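I've had the Dillutano pair on loan for nine days now, and since a few of you asked on the last tips page whether hand-held grippers are any use around the house, I'll put down what I've learnt before they go back in their box.

First, what you get. Two grippers, a charging lead, a little bag of spare pads and a booklet that Nuria Soler translated for me over the phone (the English half is thin, to put it kindly). You hold one in each hand, squeeze, and the fingers close. The cameras record what you did so a robot can be taught from it later, and Plolurano will do that part for you as a paid service. I haven't paid for it. I wanted to know whether the tool itself is pleasant to work with and what sort of jobs suit it.

**Start with fruit and veg**

Rodrigo Prieto told me to begin with something soft, and he was right! Wooden blocks let you get away with squeezing like mad. A plum doesn't. If you're going to learn how lightly to hold a thing, learn on your shopping. Mix your sizes too: a carrot, a small tangerine and a fat orange all want a different opening, and your thumb has to find each one.

**Work on a bed, with plastic over it**

I know, I know. But a hard worktop sends round things rolling off on to the floor, and a mattress has some give in it if you come down too hard. Spread a plastic sheet over the bedding and you can wipe up any juice. Put leafy veg on a plate so you've something to aim at, and try a shallow tray for the fruit as well — the raised edge stops the oranges wandering. 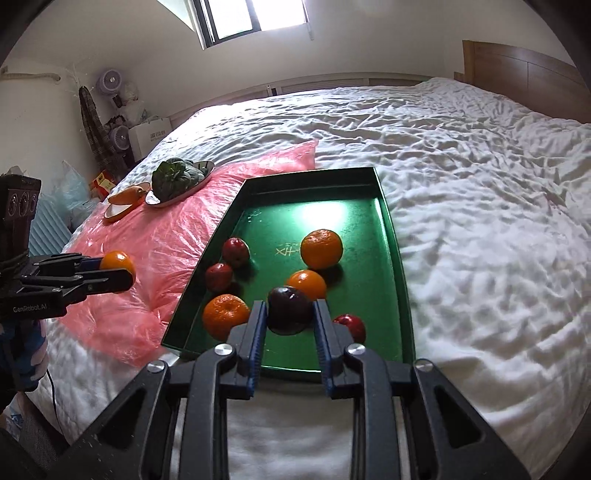
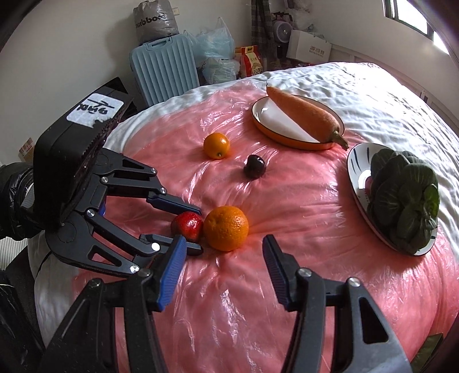
**Pads**

The ridged blue pads are the best thing about the kit. They hold a waxy apple without pinching, and they wash up in lukewarm water with a drop of washing-up liquid. Dry them standing on end. Don't leave them on a radiator; Olga Miranda did that with her set in December and they came back slightly curved, which she says makes them better for lemons. I'm not convinced.

If a pad gets sticky and you're in the middle of something, a damp cloth will do until you've finished. I tried baby wipes and they leave a film.

**Your wrists**

You'll ache. I did, on the first evening, mostly in the left. Keep your elbows tucked in and kneel beside the bed if you can, on a cushion. Stop after twenty minutes or so and put the kettle on. Swap which hand does the fetching and which does the steadying.

**Marking left and right**

The two look much alike when they're lying in a box, and the straps are set slightly differently. A bit of paper label and a marker pen sorts that out. Write it large, and stick it somewhere your sleeve won't rub.

**What I didn't like**

Leaves. Anything floppy, really. I could lift pak choi by the thick end well enough, but single spinach leaves had me swearing. The charging lead is too short to reach my bedside table from the socket. And the booklet gives the loan code as 1098 on one page and 1000 on another, so I had to ring up before the thing would let me log in (it's 1098, if you're stuck on the same screen).

The helpline was lovely, mind you. I got Maximiliano Tejada, who stayed on while I hunted for my glasses.

**Is it worth having?**

For most households, no, and I'd say so to their faces. It won't peel anything and your own fingers are quicker. If you've signed up to do paid recording at home, or you've a teenager mad on robots, then borrow a pair before buying. The Druvby shop does loans by the week and they'll post the spare pads separately if you ask.

Next time I'm back to descaling, and Nives Dal Bello's trick with the shower hose.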